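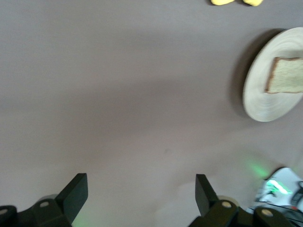

Operators wanted: teach an arm to set breakfast

Posted 2025-12-12 | Print this page | E-mail to a friend

Benkirane is looking for people to drive a robot arm by hand. Kitchen table tasks, mostly. Bread onto a plate, bread off a plate, plate moved over, start again. You steer, the arm follows, we keep the recording and the learning system trains on it. No coding. No robot background needed, we'd almost prefer none.

Where: our Udstead site, second floor. On site only, please don't ask about remote.

What a shift looks like
- 3 hours, paid break in the middle
- 40 good runs is the target. Bad runs get tagged and kept, they are useful too, so don't hide them
- you reset the table yourself between runs. Plate in a new spot, bread turned a different way. Vary it!! The November batch had the plate in nearly the same place every time and we had to toss a lot of it
- short typed note after each run, one line ("dropped slice", "grabbed plate rim", "fine")

Pay: 140 per shift, paid every 2 weeks. Training shift is paid the same.

Who we want
Steady hands, patience, OK with doing the same thing over and over. Left handed people very welcome, we are short on them. Gamers do well but so did a retired piano tuner and a couple of bakers. You need to be 18 or older and able to sit or stand at a station for an hour at a stretch. Glasses fine.

Slow is fine. Jerky is not. If you miss the slice, back off and come in again, the system needs to see recoveries as well as clean grabs.

Allergy note: real bread, usually with seeds. Crumbs get everywhere. If wheat or sesame is a problem for you tell us first and we will put you on the Jirkach table, wich is cups and spoons only.

What gets recorded: the wrist view, arm position, gripper opening. No audio. Your name is not stored with the runs, just an operator code.

To apply: send a few lines to the hiring desk with the shifts you could do and wether you can start right after the new year. No resume needed. We do a short tryout at the station, then you hear back by e-mail. Clernutitz operators from last time can skip the tryout, just say so in your message.

Share (3) | Comments (4)

breadandbutter: is the training shift the full length or shorter?

Benkirane hiring: Full length, full pay.

mtl_ops: did the Clernutitz round last spring. wrists get tired by the end, ask for the arm rest. decent people, they pay on time

quietkeys: Can two of us from the same house apply? We'd need to share a ride.

Print this page | E-mail to a friend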